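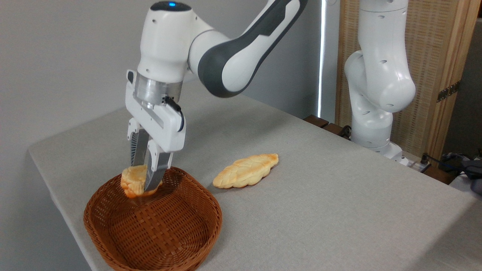

Week 3: Where Sourdough Comes From, and Why It Behaves the Way It Does

Hi everyone! Quick note before we get going – the reading by Nuanchan Inthanon is in the course folder now, and you only need the first 21 pages. Skip the appendix on ash content unless you're into that sort of thing (I am, come talk to me).

Last week we left off with flour and water in a jar and a big question mark. So what's living in there? Two groups matter to us, wild yeasts and lactic acid bacteria. The yeasts make most of the gas. The bacteria make most of the acid, and that's where the sour taste comes from. They get along because they don't fight very hard over the same food. In lots of starters the bacteria go for maltose and the yeast is happy with the other sugars. Write that down, it comes back in week 4.

Temperature. A warm starter moves fast and tends to taste milder and more like yogurt. Keep it cool and stiff and you'll often get more of a vinegar bite. I say "often" on purpose! Flour, hydration and feeding schedule all push on this too, and I've had jars that ignored the rule completely.

Now the history part. People were making leavened bread in ancient Egypt, and for most of the time since then bakers raised dough with either a piece of the old dough or the foam off the top of beer. Packaged yeast only took over in the 1800s. It was quick and it was predictable, and if you had a shop to open before sunrise you would have switched too. For our local case we'll use the Chareonsuk bakery ledger, which has 1,636 entries and a baker who complained about his flour on nearly every page. Fongchan Rattanakul typed the whole thing up, so please cite the transcript properly.

Some words you'll need:

Levain – the portion of starter you build up for one batch of dough.
Autolyse – flour and water resting together before the salt goes in.
Crumb – the inside of the loaf. Crust is the outside, you knew that.
Retard – slowing the dough down in the fridge, usually overnight.

For next time, feed your jar once a day and keep a log (time, room temperature, smell, how far it rose). Smell notes can be as silly as you like. Mine from April say "green apple, then wet paint." Bring the log and the jar, lid on loosely please.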